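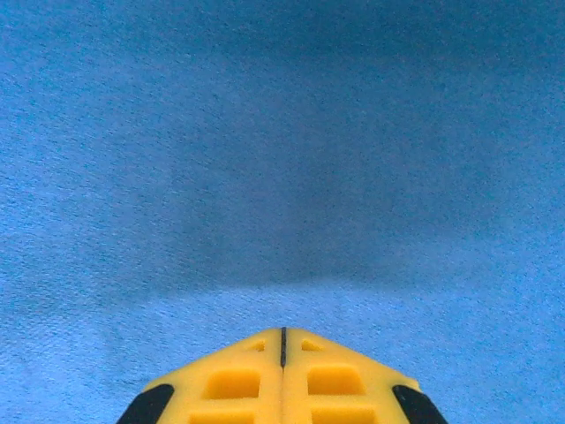
Blue cloth up close, speckles and all.

Clurnis: a little collection about cloth

Hi, and thanks for opening the README! Clurnis is my ongoing pile of close-up cloth pictures and the notes that go with them. It started because I was sorting the household linens into bins and kept writing down what each piece felt like, and then the notes got long enough that I wanted pictures next to them. So now it's a folder, and you're reading the file that sits on top of it.

What's in the folder

There are 382 pictures and 92 note files. The counts don't match, and they aren't supposed to. One note covers one piece of cloth, and some pieces got a lot more attention than others (the blues especially, I have a weakness). Notes are plain text files, usually a paragraph, sometimes a single grumpy line.

Everything is sorted into 8 groups by surface: smooth, ribbed, looped, brushed, quilted, open weave, coated, and "other". I know, "other" is a cop-out. It's also where the oven mitts live.

About the blue one

The picture at the start is filed under brushed. It's got that fine, fuzzy, speckled look you get with felt or a brushed microfiber towel, and I've gone back and forth on which of the two to write down. For now the material field says "unsure", and I'd like it to stay that way until somebody can show me a good way of telling from a picture alone.

What I like about it is how much the color moves. There's a bright sky blue down toward the lower corners and a muted navy in the middle, and it's all one flat piece with no pattern on it. If you're picking colors out of these pictures, please don't grab one pixel and call it a day! Sample from several spots. My color field gives a range, so this one reads "sky blue to deep slate blue".

The note fields

group – one of the eight above
color – a range, light end first
material – only if I'm sure, otherwise "unsure"
surface – whatever words came to mind, no fixed list
folds – yes or no
care – how I wash it, if I've figured that out

The blue picture has folds set to "no". Most of the quilted group has it set to "yes" because I gave up on smoothing those out pretty early.

Names you'll run into

Aguiar is the older half of the folder, from before I had the material field. Those notes are looser and I haven't gone back to fix them all. Hendus is the newer half and follows the fields properly. Birkon is the small sample set, 20 pictures, and it's the one to download if you only want a peek.

Known problems

Color is all over the place between pictures. I don't correct it, so two pictures of one towel can look like two towels.

Ribbed and looped overlap. Some bath mats could go either way and I've probably been inconsistent.

A few Aguiar notes say "soft" and nothing else. Sorry.

Using it

Go ahead and use the pictures and notes for whatever you like, school projects included. If you disagree with a label, open an issue with the file name and what you'd call it instead. I read them in the evening, usually with laundry running. The next batch is dish towels and should be up in June.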